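Search this site
Search
2 min read

FOR IMMEDIATE RELEASE
October 31, 2025

Tusia ships Flutesine smart plug and motion sensor set

CLARNIDMONT. Tusia is now shipping Flutesine, a smart plug and motion sensor set for people who want a couple things automated and no hub. Plug in, open the app, done. Price is $40 for the pair, extra sensors sold separately.

First run was 800 sets, and most went to the wait list from July. Second run in production now.

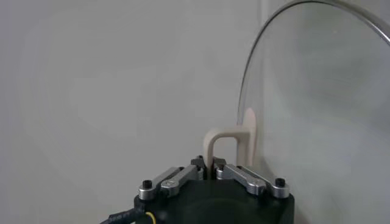
Setup takes 3 steps and works over regular home Wi-Fi. Schedules live on the plug itself so they keep running if your internet drops. Guest access too, no second account needed.

"We kept hearing the same thing, too many apps," said Zuzana Jelínek, product lead at Tusia. "So one app. Two devices. Start there."

In the pilot, 178 households used the sets. Top request was longer timers, and thats in the shipping firmware. Sensor battery is replaceable, standard coin cell.

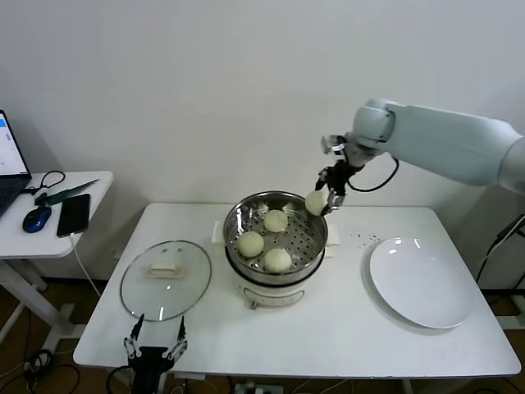 Flutesine timers can be set by the minute, with a separate off time for each day of the week. Lamps and fans are the usual picks. Kitchen stuff is a different matter: before putting a steamer with an electric base like this one on any smart plug, check teh wattage on its label against the plug's rating, and don't run it unattended.

Orders open now, US only. Canada to follow.

Press contact: Urmas Vanags, Tusia press office
© 2025 Tusia. All rights reserved. Back to top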